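# Chapter 7. From Grasp to Motion: Planning with an Object in the Hand

In Chapter 6 we treated the gripper as a closed body with a known shape. The planner at Wandstead, which we use for all exercises in this part, checked the arm against the table and the walls and returned a path. This is enough as long as the fingers are empty. When they close on something, the shape of the robot changes, and a path that was safe a moment ago may now pass through the table.

Solange Coutinho and Dorian Besson met this problem when they wrote the first version of the Irell simulator. Their collision checker kept the object in the list of obstacles after the grasp. Every plan then failed at the first step, with the message "start state in collision." The correction took 19 lines of code, but it required a clear idea of when an object belongs to the world and when it belongs to the robot.

Thin objects deserve special care. A flat part held upright between two parallel fingers can extend far beyond them, so a safety margin drawn only around the gripper does not protect it.
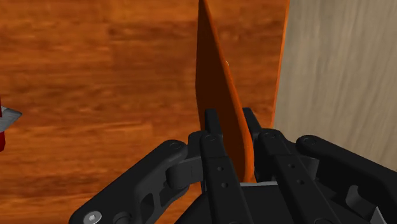 **When should the planner attach the object to the gripper model?**

Attach it after the grasp is confirmed and before the lifting motion is planned. At this moment the software removes the object from the obstacle list, stores its pose relative to the gripper, and permits contact between the object and the two fingers. All other contacts are checked as before, with an exception for the supporting surface until the object has been lifted clear.

The stored pose is an estimate. If the part rotates in the fingers, the planner continues to believe the old value. In Section 7.4 we compare 2 methods to update it, one based on finger position and one based on the camera. Neusa Lins tested both over 3000 simulated grasps, and her results are given in Table 7.1.

The reader should install the Pakmont package before continuing. Exercises 1 to 5 need only the collision checker. Exercise 6 also uses the pose estimator, and on an ordinary laptop it takes about 34 minutes to run.

## 7.1 Attached bodies

Let the gripper frame be G and the object frame be O. We write the transform from G to O at the moment of attachment as T, and we keep T constant until the object is released or a new estimate arrives.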